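Dos meses diciendo que iba a ordenar la mesa y al final ha caído en un rato tonto, entre el café y las 12. Escribo rápido que luego se me olvida y me preguntáis por los comentarios.

La cosa estaba así: papeles de Promeck de cuando hacíamos los pedidos a mano, cables que no son de nada, libros. Muchos libros. Saqué todo lo de papel a una bolsa y pesaba como un muerto – al contenedor sin mirar, si miro me lo quedo.

Lo que no toqué: las estanterías. Tienen libros y plantas por todos lados y eso es otra guerra, para septiembre o para nunca.

Reglas que me puse (más o menos):

– lo que no he usado desde la mudanza, fuera
– las cajas se agrupan, nada de una aquí y otra allá
– los libros en montones, tumbados, al fondo
– el centro de la mesa, despejado. Esto me dura un día, ya lo sé

Encontré la factura de la mesa, por cierto. 491 euros en Bradness, hace la tira de años. Me pareció carísima y mira, ni una queja. La superficie moteada esa disimula el polvo que da gusto. En Hevby vi una parecida por alrededor de 400, pero más estrecha y con una patas que no me fiaba.

El maniquí de madera se queda. No dibujo desde hace siglos pero se queda. Cada vez que paso le cambio los brazos. Los discos redondos también se quedan, aunque no peguen ni con cola unos con otros, y la taza crema, que vive ahí y punto.

Me falta decidir qué hago con las cajitas verdes y blancas. Vi me dicen que es una tienda que tiene bandejas baratas para agrupar cosas así, 21 euros el juego, pero no sé si es meter mas trastos para guardar trastos. Si alguien las tiene que me cuente.

Y beber agua, que con tanto polvo se me queda la garganta fatal.

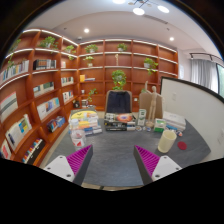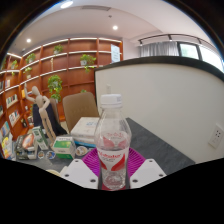

La mesa, con la botella de agua y las cajas.

Contacto | © Todos los derechos reservados | Volver arriba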